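# Red Ink, White Table

I was told in July that the new stamping table would change how we all feel about stamping. I feel the same. Ľubica Lukáč feels otherwise. The brochure photos for this table have a bowl of lemons on it and I have never seen a lemon near a stamp pad.

The table is a Trivis. The leaflet promises "a surface that forgives." It's white, the walls behind it are gray, and between them they give the corner all the charm of a dentist's hallway. I will grant that red shows up on it. Red shows up on most things.

What we were supposed to find out is whether a plain setup (white top, gray panels, one sheet at a time, one color of ink) makes for cleaner prints than the old arrangement, which was a brown desk with a drawer that stuck. Dagmar Hrubý is convinced it does. She has been convinced of things before, including the Pongsiri roller, and we still have the Pongsiri roller. 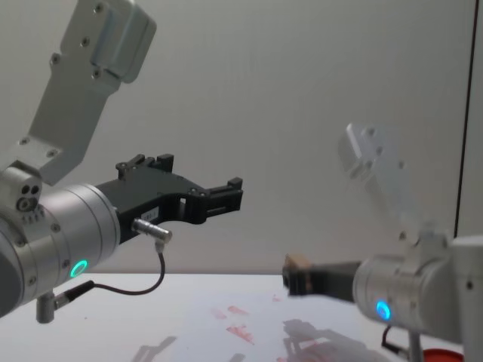 The old desk cost us nothing and the new corner came to 3800 with the panels, so I think a little doubt is allowed. The argument for the panels was that a busy background makes people place their stamps crooked. I asked where that came from and was told it was well known. I've put stamps on crooked in front of a bookcase, a window and a blank wall, and as far as I can tell the crookedness comes from my wrist.

The argument for the white top was that you'd notice stray ink at once and deal with it. That one I half believe. You do notice it. Dealing with it is another matter, and the leaflet goes quiet there except to recommend a Trivis cloth, sold separately. I've been using a damp sponge. So far the sponge and I have no complaints, and I don't see what the cloth would add apart from a logo.

As for height, it's fixed. Dagmar calls it a good standing height. She's taller than I am.
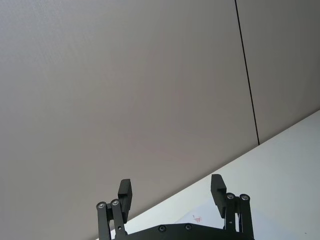

**Goltstead Stamp & Print Club – Table Group**

There's a small red mark on the tabletop, with a short thin line next to it. I've heard it called a registration mark by people who want it to be one. It may be a bit of drawing or printing and it may mean something to whoever made it, but I wouldn't line a sheet up by it. If you want a guide, use a pencil and a ruler and put it somewhere everybody knows about.

The seam between the wall panels also gets more attention than it deserves. It's a thin dark line. One side is wider than the other. I was asked whether it could be filled and painted over before the open evening, and my answer is that people come to look at prints, or at the cookies, and I've yet to hear a visitor praise a wall. Leave it alone.

The gray itself I've come around to, slightly. It's matte, so the lamp doesn't bounce off it into your eyes the way it did off the cabinet doors. That's the one promise from the leaflet I'd sign my name under, and it's a promise about paint.

Now the paper. We switched to Jarness stock at the same time as the table, which means that whatever improves or gets worse, we won't know which of the 2 to thank or blame. I said so at the time. The old sheets were 80 gsm and soaked up ink like toast. Jarness is meant to be "stamp ready," a phrase I would like to see defined. I tried a page from the new pack and a page from the old pack side by side at home, same stamp, same pad, and showed them to my neighbor, who picked the old one. She may have been humoring me, I suppose, but she didn't know which was which.
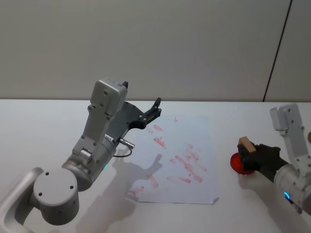 *Stamp marks and smears in pinkish red on a white sheet, lower-right corner curling.*

I like this one best, mostly because it's no use to the brochure people. The rows are loose. Near the top the marks bunch together, and the group below slides off down to the right the way my own handwriting does on unlined paper. Smears, too, on stock that was sold to us as smear resistant. I make no claims about how they came about – a smear can come from too much ink, or from dragging, or from a sheet that won't stay put, and one page can't tell you which.

The curl I do have opinions on. A corner that lifts is a corner that catches, and a strip of low-tack tape would settle the question for almost no money. Ľubica says tape ruins the look. Of what?

For anyone who wants to run their own test, my suggestions:

- Fill 20 sheets before you decide anything. A single good page proves you had a good minute.
- Keep the bad ones, and write the stock on the back in pencil.
- Change the pad or change the paper, but leave the other alone while you do it.
- Ignore the leaflet.

I'm told there is a second leaflet coming, with tips. Sheets for the comparison pile can go in the flat tray by the door. Dagmar has the key to the ink cupboard, and she will try to talk to you about the roller.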